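Tips from the folding bench: getting two arms to behave around laundry

Thu 14 August

Okay, so a bunch of you wrote in after the February page asking what I run on the software side, and whether a garage setup can handle soft stuff at all. It can! It's slow and it grumbles, but it can. These are the things I've scribbled on the whiteboard over the past few months, in no special order.

Plan the arms together. I used to plan the left arm, then plan the right arm around it, and I got a lot of elbows trying to share the same bit of air. Now I hand both arms to Marchuk as one big problem with one clock. Planning takes longer (over 3 seconds on my old desktop, go make coffee) but I've stopped hovering over the stop button.

Find the edge twice. Once from the overhead view, to get a rough outline of the garment, and once more from the wrist camera when the fingers are close. Cloth looks flat from far away and then you get down there and it's all hems and tucks and little puckers. I let the overhead outline pick the approach and the wrist view pick the grasp, and I never let them vote.

Watch your blues. Mine come out teal from one camera and bright azure from another, so a plain color threshold tuned on one is useless on the other. Set the white balance by hand on every camera, lock it, and keep a separate threshold file for each. Or do what I did in the end and train a small mask on 40 pictures of your own clothes – it took one evening and it beat every threshold I'd ever fiddled with.

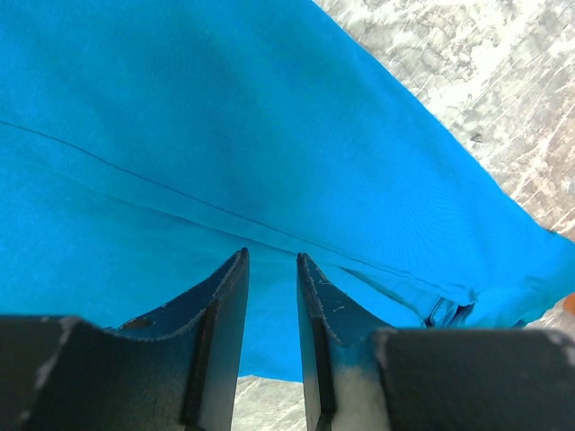
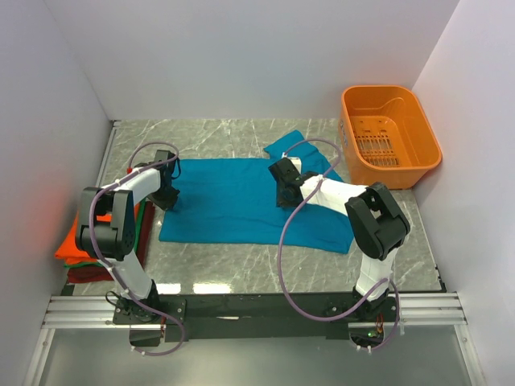
Go easy on the depth readings near the table. My Vutow filter loves to report a layer of fabric that's thinner than its own noise, and then the planner tries to slide a finger under something that may or may not exist. I tell it to ignore any height change under 2 millimeters and to look for a shadow line in the color picture instead. Shadows are great! A dark gap between layers is about the best hint you'll get for where a fingertip could fit.

Shiny surfaces are a pain. Marble patterns too, with all those veins pretending to be edges. Before you put any laundry down, take a picture of the bare surface and subtract it, and mask off any spots where your lights bounce. Redo it when you move a lamp. (I forget this every single time.)

Put your basket in the collision model, rim and all. I had mine in as a simple box for weeks and the planner kept clipping the corner. Same goes for whatever pile of cloths you keep on the table. I just draw a fat block over the pile and add a bit of height.

Cables need a fat block too, or better yet a limit on how far the wrist can turn. Condeck lets you set that per joint. I do it there so I can swap planners without typing it all in again.

Log everything, but keep it small. I save 16 frames per attempt plus the joint positions, and Numine lines them up so I can scrub through the grasp later with the mask drawn on top. Name your runs by garment. "test_final_new" helped me not one bit when I went looking for the pillowcases.

Next up is socks, and I'm still fighting with the matching code, so give me a couple of weeks on that one.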